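Shared kitchen at Brornen gets a charging corner

If you've been up to the Brornen studios lately you'll know the state the charging had got into. Phones on the windowsill, a tablet balanced on the bread bin, somebody's lead trailed across the sink (yes, really). So I'm very happy to report that as of this month we have a proper place for all of it, at the toaster end of the shared kitchen, and it's already getting plenty of use.

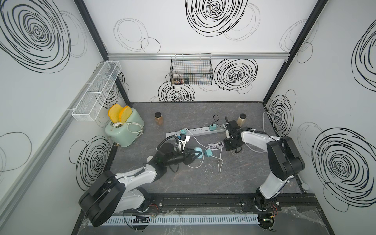
Tshepo Mnguni from the print room has been pushing for this since December, and he's the one who went round asking people what they wanted. Top of the list was more sockets, and next was leads that stay put. I popped in while things were still being sorted out and it was all very much in progress - the white power strip lying slantwise across the table, teal adapters plugged into it and another one loose in front with its cable trailing off, and the mint green toaster at the back with two slices of bright yellow bread poking out of the top. I did like the jars keeping it company, I must say. It makes it feel like a kitchen and less like the back of a telly.

The plan is simple enough. The strip stays on the table and the adapters stay in the strip, so please don't walk off with one because yours is in the car. Tshepo has put in 4 short leads for general use and they'll be labelled with coloured tape by the time you read this. Bring your own if you've got something older, as he says he isn't going to keep a museum of plugs.

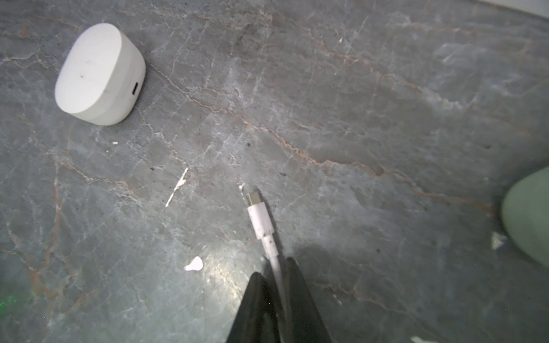
Earbuds and other small bits are welcome too, but do put your name on the case. We had a mix-up at the Mesum building last winter when two people went home with each other's and didn't notice until they tried to ring their mums. A sticker will do, or a dab of nail varnish, which is what I use and it hasn't rubbed off yet.

Money-wise it's been very modest. The whole lot came to some £20, paid for out of the biscuit tin, and there were a few coins left over which have gone back into biscuits. Nair, the electrical shop on the corner, let us have the tape for nothing, so do say thank you if you're in there for bulbs.

One request from the Wadura side of the corridor, who share our fuse board - could we please not run the toaster, the kettle and the fan heater all at once? The heater is the real culprit and it's going back in the cupboard now anyway.

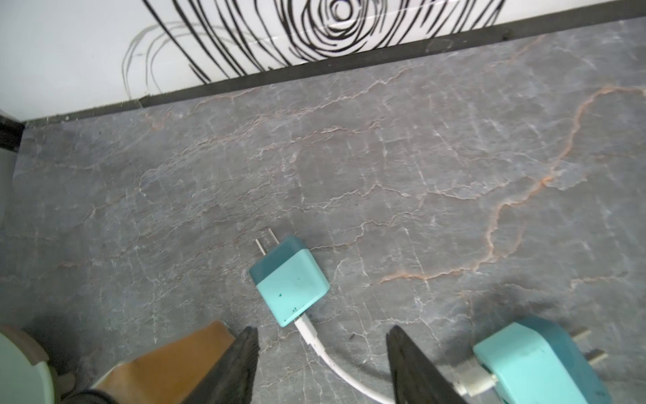
One of the teal charger blocks, prongs up on the marbled surface.

The corner is open whenever the kitchen is, which means until 22:00 for keyholders. If you find a stray plug or lead anywhere in the building, pop it on the table and Tshepo will find a home for it. He's also after a small shelf, so if you've got one going spare in the garage, let him know!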